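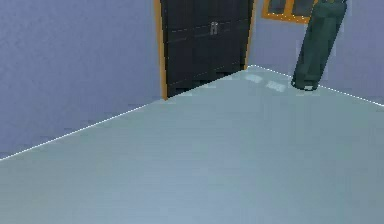
A pale floor, plain walls and a white line where the two meet.

Homes & Living | Features

I have now spent fourteen months of my life thinking about skirting boards, and I'd like some of them back.

It started with the back room. We bought our house in Jundadell for the garden and the light, and because the kitchen was just about big enough for a table, and the back room came along with it like a free pen. The people before us had used it for everything. There was brown carpet, and under the brown carpet there was green carpet, and under that was a sort of crumbly black stuff I was told very firmly not to touch. Every wall had a shelf on it. My plan (I use the word loosely) was to take it all out and have nothing. A bare room! Somewhere to stretch, or read, or lie on my back and look at the ceiling.

Well, try buying nothing. It's ever so expensive.

When a room is full of stuff, you see, you don't look at the edges. Put a sofa against a wall and the wall can do what it likes back there. Take the sofa away and suddenly you're staring at a gap you could post a letter through. My floor sloped. My walls leaned, and in different directions. The first decorator who came to quote stood in the doorway for a bit, said "ooh" and then asked whether I'd thought about a big rug.

The second was Cengiz Taşdemir, who has been plastering for most of his adult life and has opinions about it. He got down on his knees with a torch and shone it along the wall, sideways on, and every lump in it threw a shadow like a little mountain range. I'd lived with that wall all winter and thought it was fine. I've since done the torch thing in three friends' houses and I can't recommend it if you like having friends.

"You want it plain," he said. "Plain is where I can't hide."

He charged me for five days and took seven, and he would not be hurried. He told me about his uncle's flat, where the walls had been skimmed so flat that the family never dared hang a picture, and about a restaurant called Yüksel where he'd done the opposite and roughed everything up with a sponge until the owner cried. With happiness, he thinks. He also drank an astonishing amount of squash.

Then came the floor. I had set my heart on one of those poured ones, the kind with no joins at all, and I got a quote from a firm called Skimside which came to a bit over £2,000 before anybody had lifted so much as a bucket. I had to go and sit in the garden. But I'd been sensible about the holiday that year (a week in August at my sister's, bring your own towels) and I'd been cross about that brown carpet for so long that I said yes.

Do you know how many pale colours there are? I had a fan of samples as thick as a sandwich. There was one called Flivitz, which sounds like a sneeze, and which I loved on the card and loathed the moment I put it on the floor. It went pink at teatime. I ended up carrying samples round the room in my slippers at seven in the morning and again at nine at night, lying them down, squinting, moving them over a bit. My husband said they were all grey. He has been asked not to comment further.

It was Jingyi Qin who sorted me out. She paints sets for amateur theatre and once made an entire seaside out of bedsheets, so I trust her with colour. She told me to stop looking at the samples and start looking at what came in through the window, since that was going to do half the painting for me. Our back room faces north, so it gets a cool, flat sort of light, and anything creamy turns to porridge in it. Go with the cold, she said, don't fight it. So I did, and I'm glad, though my mother still asks when we're putting the heating on.

Which brings me to the skirting. I had wanted none, of course. I'd seen rooms in magazines (sorry) where the wall simply arrives at the floor and stops, and I thought it looked terribly grown-up. Cengiz laughed for some time. To do that properly you need a special bead and a dead level floor, and you need never to own a hoover. We settled on the thinnest strip he could find, painted white, and I was sulky about it for a week and now I think it's the best thing in there. It gives your eye somewhere to go.

The room has been finished since the spring. I've kept it almost bare, with one chair that gets carried in and out, and I do lie on the floor, most afternoons, for ten minutes or so with a cushion. My neighbour thinks we've run out of money. The cat won't go in at all. She sits on the landing and shouts, and the echo shouts back, which sets her off again.

Dust is the other thing. You would think an empty room would stay clean, and it doesn't, it just shows you every bit of fluff you've ever made. I sweep it twice a week with a wide soft broom and it takes four minutes, start to finish, which after years of moving furniture about feels like cheating.

My husband has started asking whether his exercise bike might live in there, only over the winter, only in the corner. I've told him I'll think about it.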